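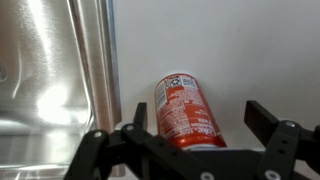 A reader wrote to me last month that hard water is a thing you only notice after you move, and that she was sorry for anyone who must learn it in a new kitchen. I think she is right. I lived for 15 years in a town with very soft water and I never had one thought about it. Then I came to Fliltolberg.

The first sign was the tea. It had a thin skin on top, like a broken mirror, and it tasted flat. I blamed the tea and bought a different one, and after this a more expensive one. The second sign was my hair, but about this I will not write.

In July I finally asked the water company for the numbers. They sent me a table of 4 pages, very polite, and I understood maybe half of it. The word "hard" was there, so I stopped reading and went to the store.

What I do now is simple. The kettle gets white vinegar and water, half and half. I heat it, leave it for an hour, pour it out and rinse twice. For the faucet I wrap a cloth with vinegar on it and go do something else. My neighbor uses lemon juice and says it smells better, but you need a lot of lemons. Please do not use vinegar on marble — I did this once on a window sill and the dull spot is still there.

I also asked for a price for a softener. Pruletti wanted 1,033 for the machine, without the installation. Van den Broek was cheaper, but they could not tell me how often I must buy the salt. For the moment I stay with a filter jug, and the tea is good again. The expensive one too, I still have over 100 bags of it.

If somebody has lived with a softener for a few years, please write to me how it goes. I would like to know also if the plants accept this water.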